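Irkura Robotics Community > Contests and Events > Simulation League

How strict is the "identical start state" rule for the simulation round?

Posted by Gomano

Hi everybody! Our club is entering the simulation league for the first time and we are having a ridiculous amount of fun with it. We did the physical contest for years (line followers mostly, and one sumo season we'd like to forget), so a lot of the sim rules are new to us.

The one that has us stuck is the identical start state rule. The rulebook says every scored run has to begin from "an identical start state as published in the task file." Fine. But then the next paragraph says the organizers "may vary object placement between runs." So which is it? If they can move things, the start state isn't identical, is it? 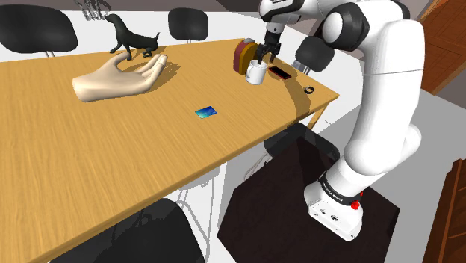 What we've done so far is write a controller that reads the task file once when it loads, saves the positions, and then runs everything from that saved list. It's fast and it's super reliable on our machine. If the positions change between runs without the file being reloaded, though, we're toast. One of our team members thinks "identical" means identical for all teams within the same run, and another thinks it means identical every time, forever. They've been going back and forth over it since September and I'd love to settle it before we rewrite half our code.

Two smaller things while I'm here:

Does the random seed count as part of the start state? We get slightly different results on the school computers than at home, even with the same file.

And are we allowed a warm-up run that isn't scored? The physical contest always gave you one on the practice field.

Thanks so much, this forum has already saved us more than once!

Wysocka

Welcome to the sim league! You're going to love it, and no dead batteries ever again.

Your first team member has it right. "Identical" is about fairness between teams. In run 1, every team gets exactly the same layout. In run 2, every team gets exactly the same layout as each other, but it can be a different layout from run 1. The wording is clumsy and it trips up new teams every single season. If you look at the scoring section instead of the setup section, it talks about "the layout for that run," and once you've read that the two paragraphs stop fighting each other.

There are 4 scored runs. Last season the layout changed for 3 of them, and I would plan for all of them to be different. Your controller as you describe it would load the first layout and then drive happily through the other runs looking for things that have moved. We did precisely this in our first year! Our score sheet had one gorgeous number on it and then a row of zeros.

The good news is that you don't need to rewrite half your code. You need to call your loading step from the reset handler as well as from the startup handler. The sim sends a reset event before each run, and the new positions are already available when that event fires. So:

On startup: set up your controller, load whatever doesn't change.
On reset: throw away the saved positions, read them again, clear your timers, put your state machine back to its first state.
On start: go.

Watch out for the timers, by the way. People remember the positions and forget that their timeout counter is still sitting at whatever it reached in the last run. Then the robot gives up two seconds in and everyone stares at the screen. Also clear any list you append to. If your log of finished steps survives the reset, your code may decide the whole task is already done. 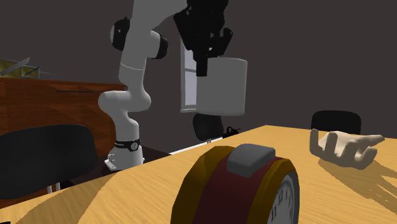
About the seed: yes, it's part of the start state, and it's in the task file under the run header. But check whether your own code uses random numbers too. The seed in the file only covers the simulator. If you have a search routine that picks a random direction when it gets stuck (ours does, and it's great), you have to seed that yourself. You're allowed to use the published seed for it, and it makes debugging so much nicer when a bad run goes bad the same way twice.

The difference between school and home sounds like step size to me. Compare the physics step in the settings on both machines. The contest server uses fixed steps and stops each run at 2000 of them, whether or not your robot is finished. If one of your computers is set to variable steps, it'll drift away from the other one bit by bit, and the slower machine usually looks worse. Set both to fixed and compare again. 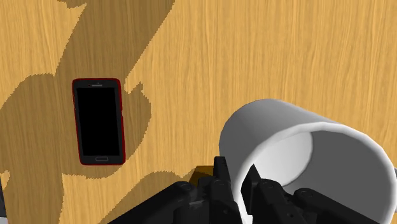 Simulation view from above: phone, cup and gripper on the tabletop.

Write back and tell us how it goes! I'm always excited to see clubs come over from the physical side. You tend to write much more careful code than teams who have only ever worked in sim, probably from chasing so many robots under so many radiators.

Grerar

Agree with everything above about reset. Just adding the warm-up part, as it got skipped.

Yes you get one, no it isn't scored, and you have to request it in the entry form. There's a checkbox near the bottom, easy to miss. It's only there until the form closes, and they will not add it for you by email afterward. I asked.

The warm-up uses the sample layout, so don't read anything into where stuff is. Use it to check that your controller connects and that your log file gets written. That's really all it's good for, but it's worth a lot! We found a bad file path that way with ten minutes to spare.

Also zip your controller folder, not the folder above it.

Gomano

Oh wow, thank you both! Moved the loading step into reset tonight and it already survives a changed layout, so that's one argument over. You were right about the timers too, ours was never cleared anywhere.

School machines were on variable steps and home was on fixed. We've switched them and will run the full set again tomorrow at 4 when the lab opens. Checkbox ticked as well!

One more if anybody's still reading: does the run stop the moment the task is complete, or does the robot have to hold still until the steps run out? Ours likes to wander off after it finishes.

Wysocka

It stops when your controller sends the done signal, and the score is taken from that step. So send it as soon as you're happy and let the robot wander all it wants. Just be sure before you send it, there's no taking it back. Good luck with the full set!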